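Alside withdraws stacking controller release after early-release fault

Aug 14, 2026 – Alside has withdrawn the current release of Davero, its motion controller for block and carton stacking cells, after confirming a fault that can command a gripper to open before the carried part is in contact with the stack. Customers running the affected release should return to the April release before the next production shift.

The fault was found in simulation during regression testing of the stacking routine. In a series of 393 simulated placements, the controller issued the open command early in 20. No injuries or damage to equipment have been reported to the company.

Davero decides when to open the gripper by comparing the estimated height of the carried part with the estimated height of the surface under it. In the affected release, a change to the filter on the height estimate allowed an old value to be reused when the part was tilted. The controller then treated the gap as closed and ended the placement step. 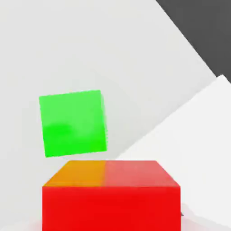 Simulated stacking test: green cube tilted above the red cube, with a gap between the two. Render: Alside.

"The force check should have blocked the command, and in this release it ran one cycle too late," said Grethe Ragnarsson, head of controls at Alside. "We have moved it ahead of the height comparison. A placement with no contact force now ends in a hold, with the gripper closed."

The fault affects cells that use camera-based height estimation. Cells fitted with the Todorova contact sensor use a separate release condition and are not affected. Emergency stop and guard interlock functions run on separate hardware and were not changed in either release.

Until the earlier release is restored, operators should limit travel speed during placement to 200 millimeters per second and keep the area below the carried part closed to personnel. Parts with a mass above the cell's rated drop limit should not be stacked in automatic mode.

A corrected release is in testing at the Andon site. It will be issued when the full placement series has been completed with no early open commands, including the tilted-part cases – these were not covered by the earlier test plan. Customers will receive the test report with the release.

Technical contact: Bjarke Skov, Field Support, Alside
Press contact: Domnica Vlad, Alside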